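Cestomley Community Help > Tools & Machines > Grippers

Handheld gripper: jaws don't close evenly, drops dark clothes
Posted by mudroom_dan, December 27, 2023

I have one of the Kimaro two-finger hand grippers, the kind with the camera on it and the blue pads on the fingertips. I use it to record folding and picking up laundry, mostly in a bedroom. It worked fine until last week. Now the left finger gets to the middle before the right one does, so it shoves the cloth sideways before it pinches anything. Thin T-shirts come up all right. Anything heavy slides out, and if it's dark I can't tell from the video whether I had hold of it in the first place.

I have cleaned the pads. I have also tightened every screw I could reach, which made it worse. The counter says 2644 closes, if that matters. Do I need new pads, new pins, or a new hobby?

Renato Quiroga

Undo the tightening first. The round silver pins at the finger joints are pivots, and if you squeeze the arms against them one side drags and the other side wins the race. Yours is winning on the left, so the right is the one that's dragging.

Take the battery out. Back off the right finger's joint screws a quarter turn each and move the finger by hand. It should swing under its own weight when you tip the tool. If it doesn't, back off a little more. If it rattles, you went too far – come back an eighth. Do the same on the left even though you think the left is fine. Then look in the gap between the two arms of each finger. Lint goes in there to retire. I pulled out a gray wad the size of a pea, plus one sequin, and I don't own anything with sequins.

Once both fingers swing freely, put the battery in and run the zero routine with nothing between the pads. They should meet flat. If they touch at the tips first, the pads have been glued on crooked, and you can peel them and try again. Clean with rubbing alcohol and let it dry. I change mine every 1630 closes because I wrote that number on the box once and have stuck to it.

For testing, skip the T-shirt and use the thing that gives you trouble. Mine is a dark teal and black garment on a patchwork-print bedspread, which is about as unfair as laundry gets.
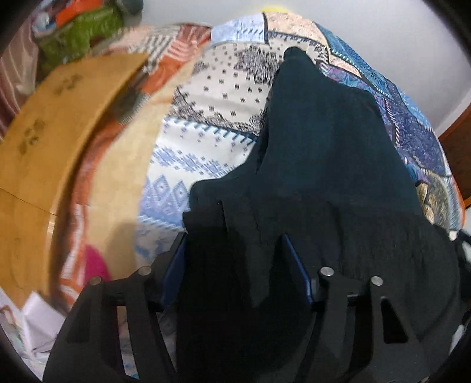 Come in with the jaws open wide, one pad on either side of a raised fold, and close slowly. Watch the cloth while you do it. If the fold leans to one side before the second pad arrives, you still have drag and it's back to the screws. Do it 50 times before you declare victory. I declared at five and had to take it back.

As for dark cloth in the video, turn off auto exposure and raise it by hand until you can see creases. The pale parts of the bedspread will blow out a bit. Let them.

tuck_and_roll

just buy the Meton pads, they're grippier. mine are still good at 1035

Prernus

Grippier pads won't help if one finger shows up late. They'll just shove the shirt sideways with more conviction. I'd add one thing to Renato's list: check that the small rod between the two arms of each finger is seated at both ends. Mine had walked out on one side and I spent a whole July weekend blaming the motor. It pushes back in with a thumb. A dab of the weak threadlocker keeps it there – the weak one, please, unless you want to own that joint as a single piece.

mudroom_dan

It was the screws. Also lint. No sequins so far.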